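Good Practice for Robot Arms in Shared Rooms: Second Progress Report
Submitted to the Reuter Fund by the Allville site, May 29, 2021 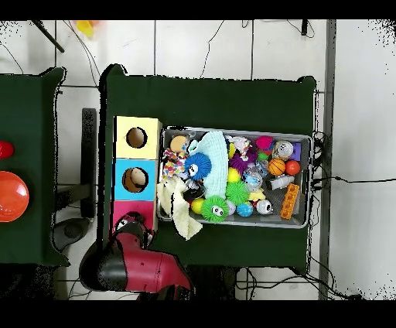 The purpose of the grant is to produce a set of working rules for small robot arms used in rooms where people also work, and to test those rules in daily use before they are offered to other sites. During this reporting period the draft code was applied to sorting work at the Allville site. Sorting was chosen in the original proposal as a task simple enough to be repeated by any site and varied enough to put the rules under strain. A tray holding spiky puffer balls, a folded towel, a clear sphere and a metallic cylinder beside three boxes with round holes in their tops gives an operator a good deal to decide, and the code must say plainly which of those decisions may be left to the machine. The wording on soft and trailing items was rewritten with such loads in mind, as a cloth draped over the edge of a tray falls outside the area that the first draft treated as the load.

Status of the code

The draft now stands in 2 parts. Part One covers the room: tables, stands, cables, marked areas and the position of the operator. Part Two covers the work: loading, starting, pausing, handing over and closing down. Part One was issued to staff at the beginning of the period and has been in force throughout. Part Two was issued later, in draft, and is followed on the same terms, although its final text awaits comments from our partners at Umoron.

The intention remains that each rule should fit on a single line and be capable of being checked by a person standing in the room. Several rules in the first draft did not meet that test. The instruction to keep the working area "suitably clear" has been withdrawn. It has been replaced by a requirement that only the tray, the receiving boxes and the arm may be within the marked area of the working table when a run starts. Other tables in the room may hold items for later use, provided that they stand outside the reach of the arm.

Use of the code during the period

A total of 189 runs were carried out under the code. Each was entered in the run book with the name of the operator, the load, the time of starting and stopping, and any departure from the rules. Operators were asked to record departures even where nothing had come of them. Waltraud Rothe, who leads the work at Allville, reviewed the run book at the end of each week and returned incomplete entries to the operator for correction.

The entries show that the rules on starting and stopping are well understood. Most departures concerned the period between runs, when trays are being changed and attention is elsewhere. The usual case was an operator reaching into the tray while the arm was paused but not yet locked. No injury occurred in any of these cases. We nevertheless regard the matter as the most serious finding of the period, and the relevant rule has been changed. Under the present wording, a paused arm is treated as a moving arm. Hands may enter the marked area only after the lock has been set and the operator has said aloud that it is set.

Some staff considered the spoken check unnecessary when working alone. After discussion it has been kept for all runs. A rule that applies only when a second person is present is difficult to teach, and the run book gave several instances of a colleague entering the room partway through a run.

Cables and floor

Floor cables were raised as a concern in our first report and remain open. The present rule asks that cables be routed away from the operator's standing place and that no cable be under tension at any position of the arm. It does not yet say what should be done where a cable must cross a walkway. Two approaches are under consideration. The first is a fixed cover, which is easy to inspect but makes it slower to change the layout of the room. The second is an overhead route, which keeps the floor free but requires fittings that smaller sites may not be able to install. We expect to recommend the fixed cover, with the overhead route as a permitted alternative.

Loads and receiving boxes

Part Two now contains a short section on mixed loads. Hard, soft and spiky items may be placed in one tray, but the operator must look over the tray before the run and take out anything that could catch in the gripper and be carried along with the item that was meant to be lifted. Cloth must lie wholly within the tray at the start of a run. Closed containers with small items inside are to be treated as fragile whatever their material.

For the receiving boxes, the code requires that openings face upwards and that boxes placed one against another be set out so that the arm does not need to pass over a person to reach any of them. The operator is to look into each box before starting and to note in the run book anything already inside.

Training

Training of operators has followed the plan. Each new operator reads both parts of the code, watches a full session and then works under supervision. The written check at the end of training has a pass mark of 100 per cent, and those who miss an answer go through the point with their supervisor and sit the check again. We considered lowering the mark and decided against it. The check is short and every question concerns a rule that is in daily use.

The training notes require further work. They were written by people familiar with the equipment and assume too much, particularly on the lock and on the order of closing down. A plainer version is being prepared with help from Cleren, whose staff have no previous experience of robot arms and have agreed to mark any sentence they cannot follow.

Matters outstanding

Comments on Part Two from Umoron were expected during this period and have not yet been received in full. This has delayed the final text but has not affected the use of the draft at Allville. The incident form has also been delayed. The first version asked for more detail than operators could reasonably give at the end of a session, and a shorter form is on trial.

Spending is within the agreed budget. The sum set aside for visits to partner sites has not been used, and we ask the Fund's permission to carry it into the next period under the same heading.

Work for the next period

The revised rule on paused arms will be reviewed in June against the run book. The recommendation on floor cables will be put in writing and sent to both partners. Once the remaining comments have been received, Part Two will be issued in its final form and the two parts will be joined under a single set of numbers, so that a rule can be cited in the run book without naming the part in which it appears. The plain version of the training notes will be sent to the Fund together with the next report.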